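Teaching by the Handful

At Ekbridge, the demonstrations are done standing up. An operator takes hold of a gripper tool, closes it on an ordinary household object, and carries out the task at a normal working pace. A camera on the tool records what the fingers do. The robot that will later be asked to repeat the motion is not involved at this stage.

The method competes with remote control, in which the operator drives a real arm from a distance and the arm's own motion is logged. Arturo Serra, who runs data collection for the Nundell project, has used both. Remote control gives cleaner joint data, he says, but it is slow. His operators managed 44 usable demonstrations in a shift with the remote rig. With the handheld tool they record up to 600.

"The difference is mostly hesitation," Serra says. "People driving an arm stop and check the distance. With the tool in their hand they just reach."

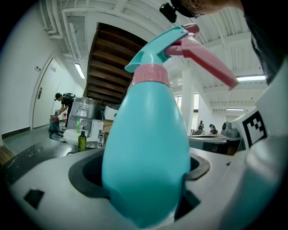

A spray bottle seen from the handheld gripper. The square marker is on the inner face of the finger at right.

Bottles are a standard item on the Nundell task list. A trigger sprayer is awkward for a two-finger gripper: the body is rounded, the head is off center, and the lever has to stay clear of the fingers if it is to be pulled later. Serra's team records the approach, the grasp, the lift and the placement as one continuous take. The markers are used to recover how far the fingers are open in each image.

Takes are rejected for blur, a lost marker or a dropped object. Of the 685 recorded for the first bottle set in January, the reviewers at Lu passed most on the first reading. The remainder were recorded again by different operators, to keep one person's habits from dominating the set.

Training is handled by Dirkus, which receives the reviewed takes in batches. Its current policy runs on 4 arms, all fitted with the same finger geometry as the handheld tool. A change in finger length means new recordings, and Serra does not expect to change it before the kitchen tasks are finished.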